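Retail Operations 2, Unit 6: Storing and Displaying Soft Goods

Read these notes before the Saturday lab. The reading from Unit 5 on shelf labels is still on the list for the midterm.

1. What counts as soft goods

For this course, soft goods are items that change shape when handled or stacked. Bedding, towels, scarves, stuffed toys and cushions all belong here. Boxed toys do not, even when the toy inside is soft, because the box sets the storage rules.

Soft goods take up more room than their weight suggests. A supplier charges freight by volume on most of them. Keep this in mind when we get to the Clarkby order sheet.

2. Open containers

Small soft items are often sold from baskets, bins or low crates. Customers reach in and turn things over, so the display has to look acceptable after it has been disturbed. A container that looks good only when freshly arranged costs staff time all day.

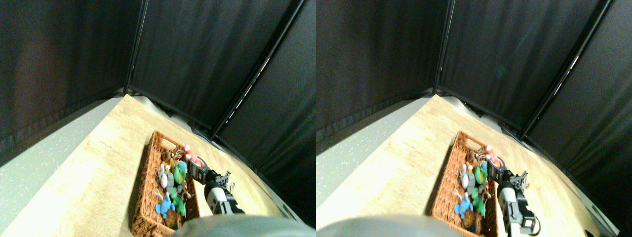 Fig. 6.1. Stuffed toys in a wicker basket.

Points to check when choosing a container:

Depth. Items at the bottom of a deep bin sell last. Use a false bottom if the bin is deeper than a customer's forearm.
Lining. Rough edges catch on knitted and plush fabric. Run a hand around the inside before filling.
Price. Use one price per container where possible. Mixed prices lead to questions at the register.
Tags. Sewn-in labels stay on. Swing tags get pulled off and end up on the floor.

3. Rotation

Rotate by delivery date. Take everything out, put the new stock at the bottom, and return the older stock on top. Wipe out the container while it is empty. Record the date on the bin card.

Faded or crushed items go to markdown. Do not put them back under newer stock.

4. Worked case: the Dobos store

The Dobos store received 2,515 soft items in October. Of these, 600 went straight to the sales floor and the rest went to the back room, leaving 1,915 in storage. The store used 22 open containers on the floor and 13 shelf bays in the back.

Work out the average number of floor items per container. Then say why the average is a poor guide to filling any single one. Keep your working, as we use the same numbers in Unit 7.
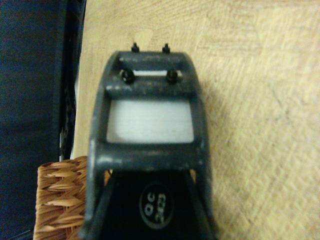

Should back-room stock be kept in sealed plastic bags?
Only if it went in fully dry. Moisture trapped in a sealed bag can cause mildew, so use breathable covers for anything that may be damp.

5. For next time

Read the Cleletetti stock policy, sections on returns and markdowns. Bring a completed bin card for one container of your choice. Late cards lose one mark per day.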